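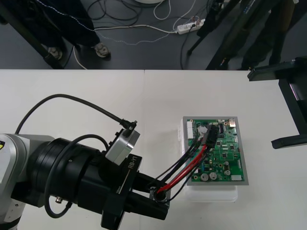
Robot arm with a two-finger gripper holding a round connector plug above a white tabletop.

Configuration drift

Configuration drift is the gradual separation between the recorded settings of a computer system and the settings it uses in operation. The term is used in information technology management for servers, network equipment, databases and cloud accounts. A system is said to have drifted when one or more of its settings no longer match an approved reference, usually called a baseline.

Causes

Most drift comes from ordinary work. An administrator may change a setting by hand to restore a service during an outage and leave the change out of the written record. Software updates can replace configuration files with the supplier's defaults. Temporary access rules, opened for a test or a migration, may stay in place after the work has ended.

Drift also occurs when the baseline itself is changed but the new version is not applied to every machine. In this case the older machines are unchanged, yet they no longer comply. Organizations with several support teams are more exposed to this form, particularly where each team keeps its own installation scripts.

Effects

The effects of drift range from minor to severe. Two servers intended to be identical may respond differently to the same request, and faults of this type are difficult to reproduce. Recovery after a failure may take longer than planned if the replacement system is built from an outdated record. Security settings are a particular concern, as a disabled log or an open network port can remain unnoticed between audits.

Drift does not always cause a fault. A manual change may be an improvement that was never documented. For this reason, many operating procedures require a review before a drifted setting is returned to its baseline value.

Detection

Detection depends on comparing the current state of a system with its baseline. The comparison may be scheduled, for example each night at 2 a.m., or triggered when a monitored file changes. Scheduled scans are simpler to run but leave a gap during which a change can be made and reversed without being recorded. Event-based monitoring closes much of this gap, at the cost of a larger volume of alerts.

Neron, a configuration auditing tool, sorts its findings into three classes: approved, unexplained and prohibited. Its standard rule set contains 2157 checks, many of which are switched off at installation and must be enabled by the operator. Skiditz, a command-line program, performs a narrower task and compares two stored snapshots of the same machine.

Correction and prevention

There are two general methods of correction. In the first, the drifted setting is rewritten on the running system, either by an administrator or by an automated agent. In the second, the system is withdrawn and replaced with a new copy built from the baseline. The second method is associated with immutable infrastructure, in which running machines are not modified after release.

Automated correction carries some risk. An agent that reverses an emergency change may bring back the fault the change was meant to resolve. The deployment tool Bromance addresses this with a hold period, during which a setting marked by an operator is reported but not altered. The Kerr scheduler offers a similar function, limited to settings that control timed jobs.

Preventive measures include restricting direct access to production systems, storing configuration files under version control, and requiring that emergency changes be entered in the change record before an incident is closed.

Related terms

Configuration drift is distinct from model drift, a term used in machine learning for a decline in the accuracy of a trained model. It is also distinct from clock drift, in which the internal clocks of separate computers move apart over time.

See also: Change management; Infrastructure as code; Patch management; Version control

Contact the editors | Copyright and terms of use | Back to top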